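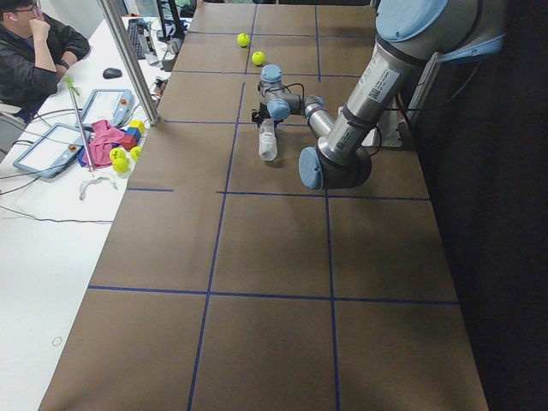 I have covered more tables in brown paper than I've painted walls, and I've painted a lot of walls. Craft nights, seed starting, the year I decided to re-dye every napkin in the house... If something is going to get spilled, glued, sanded or dripped, the paper goes down first. A few of you asked after the last post how I get mine to stay flat and what the blue tape lines are for, so this is the long version. Get a coffee.

Which paper

Plain brown kraft paper on a roll, the kind sold for wrapping parcels. I buy it 30 inches wide, which covers my kitchen table in two lengths with a nice fat overlap down the middle. The roll I'm on now came from the Gurnden hardware store for 20 dollars and it has lasted since November, and I am not careful with it!

Don't bother with the really thin stuff. It tears the first time you drag a mug across it and then you've got a hole with a flap, and the flap catches on everything. On the other hand the super heavy contractor paper is miserable to fold around a table edge. Somewhere in the middle is what you want. If you can crumple a corner in one hand but it springs back a little, that's good.

Getting it flat

A roll wants to stay a roll. I cut my length the night before and leave it curl side down on the floor with a few cookbooks on top. If I forgot (I usually forgot), I roll it backward, tight, hold it for a minute and let it go. That takes most of the fight out.

Then I tape one short end to the underside of the table, walk the paper down to the other end, and smooth from the middle out with my forearm. Your hand leaves little ripples. Your forearm doesn't. You'll still get a few faint creases and I'd say leave them alone, because every time I've peeled the paper up to chase a crease I've made two more.

Tape the far end under, then the long sides, a strip every foot or so. Put the tape on the underside of the table wherever you can. Tape on the top edge gets picked at by sleeves all afternoon.

The blue lines

OK so this is the part people ask about. Once the paper's down I run tape across the top in long straight strips, two going the long way and two across, and that divides the table into big squares. I use a dark blue tape because it shows up well against the brown, and I can see where the squares are even when the light gets bad at the end of the day.

It started as a way to cover a seam. Then my kids each claimed a patch and the arguing about elbows stopped overnight, so I did it again on purpose. Now I do it when I'm working alone too. One square is for things that are wet, one is for tools, one is for whatever I'm working on this minute, and the others fill up with the stuff I've finished. When I'm sorting a junk drawer it's even better, everything gets a square and there's no big heap in the middle.

To get your lines straight, don't tear off little bits and join them. Stick down one end, pull out the entire length in the air, hold it tight just above the paper, line it up by eye and lower it all in one go. Then press. If it's crooked you have maybe a minute before it really grabs and starts lifting the brown fuzz off the paper with it.

Lay the long lines first and the cross ones on top. When it's time to clean up, take them off in the opposite order.

My neighbor Bogdan Filip does his with a chalk line and a yardstick, and they are gorgeous, and he spends longer on it than I spend on the actual job. Up to you.

Bottles and round things

Glue, paint, dish soap, anything in a bottle: give it a square and keep it there. Wipe the bottom before you set it down or you'll have a ring, and a ring of glue will tear the paper when you lift the bottle up again. If I've got something that drips a lot I put a jar lid under it.

Anything round will roll straight off a papered table, tennis balls and beads and Christmas ornaments included. A line of flat tape won't stop them. I roll a scrap of tape sticky side out and park the ball on it, or stand a cereal bowl in the square and drop everything in that.

Taking it all up

Tape lines come off low and slow, pulled back flat over themselves. If the paper's still decent I leave the lines on and turn the whole sheet into next week's cover. Otherwise I cut the tape at the edges, fold everything toward the middle so the crumbs and dried drips stay inside, and out it goes. Paper with tape all over it doesn't go in our recycling, so I strip off what I can and check the rest.

If tape gum got on the table itself, a bit of cooking oil on a rag, leave it for five minutes, wipe, then soapy water. Test it someplace hidden first if your table has a finish you love. Mine is past that.

Updated 18th April: a reader in Plollton wrote to say she uses old gift wrap, pattern side down, and it works fine for small tables. I tried it on the card table and she's right, though it does slide around more, so go heavier on the tape underneath.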